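Staltgate House Rules for Hand-Held Grippers, spiral bound, reviewed after 7 weeks of use

I've read a lot of safety booklets, and most of them work best under a short table leg. I opened this one in February expecting the same, and I'm now on my second copy. The first got coffee.
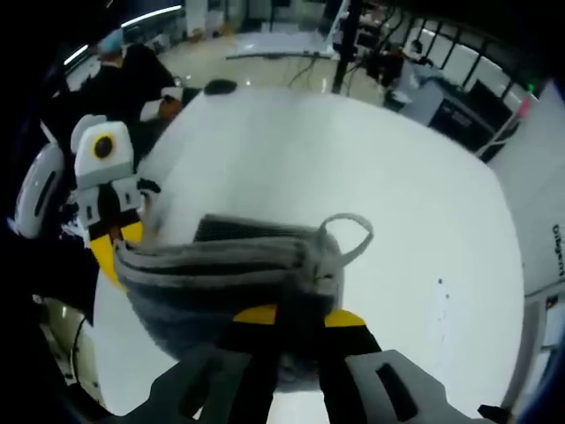 Rule four is the one I'd pay for: pads touch the item before anyone lifts. It's dull on paper. Try it with gray knitwear that has a looped strap sticking up off one end, though, and you'll want it taped to the wall. The cable chapter is thin, and the index sends you to page 80 for everything. Four stars.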